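3.2 Starting Zones and the Single Exit

The campaign used in this study, Kedusport, opens in a walled harbor town of the same name. Players spend the first act there and leave by one gate on the north side. The gate stays shut until the party has spoken to the harbor master and recovered the toll seal from the flooded cellar. We compare this layout with that of Cloltville, an earlier campaign by the same studio, in which the opening village has three roads and none of them is blocked at any point.

Both campaigns were played on the same version of the game client, with the same party size and the same difficulty setting. A total of 418 sessions were recorded, and each was limited to 90 minutes. Sessions in which a party disconnected before finishing character selection were removed before analysis and are not part of that total.

We use the term "starting zone" for every area a party can enter before the first act marker is shown on screen. Under this definition the Kedusport zone includes the docks, the market, the cellar, and the short stretch of beach below the lighthouse. The beach holds no quest item and no enemies. It was kept in the definition because parties often walked there while looking for another way out of town. In Cloltville the zone ends at the edge of the village fields, and the forest beyond is counted as part of the first act.

Earlier writing on this subject has tended to treat a blocked exit as a teaching tool. The player is held in a small space, learns to move and fight, and is let out when ready. The Baidoo model, on which our coding scheme is based, takes this view and divides the starting zone into a practice phase and a release phase. We found the division hard to apply to Kedusport. The cellar fight can be finished with the two abilities given at the start, and many parties opened the gate without having used the market, the repair bench, or the map screen. A player may therefore be released from the zone with large parts of the interface still unseen.

The Betley revision of the model adds a third phase, called search, for the time spent looking for an exit after the required tasks are known. This fits the Kedusport sessions better. Search began when the harbor master's second speech ended and stopped when any member of the party picked up the toll seal. Time spent in menus was counted as search only if the quest log was open. Two coders marked each session separately, and cases on which they disagreed were watched again and settled by discussion.

3.3 Reading a Barrier

A barrier in a game has to tell the player whether it can be opened, and if so, whether it can be opened now. The north gate in Kedusport does this poorly. It uses the same door model as the warehouses, which never open, and it shows no message until a player stands within 2 meters of it in game distance. In Cloltville, the few closed doors are boarded over, and players seldom returned to them.

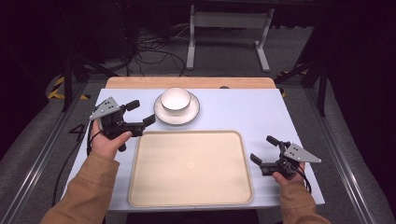
Figure 4. Two hand-held grippers with open jaws, one in each hand, at a table with a beige tray.

Game objects signal their use mainly through shape and pose, and players bring to the screen habits of reading that they have learned from ordinary things. A handle suggests pulling, and a raised edge suggests a place where things are kept. The point holds for tools as well: the open jaws in Figure 4 suggest grasping, and the raised rim of the tray marks out one part of the tabletop from the rest. The Kedusport gate offers few signs of this kind. Its leaves are flat, its lock is drawn on the texture, and the slot for the toll seal lies in shadow on the left post. Parties who found the slot early did so by moving the cursor over the whole gate.

For the purposes of coding, an attempt on the gate was counted when a player used the interact key while facing it. Repeated presses within 40 frames were merged into one attempt. Attacks on the gate were recorded under a separate code and are treated in Section 4, together with attempts to climb the harbor wall.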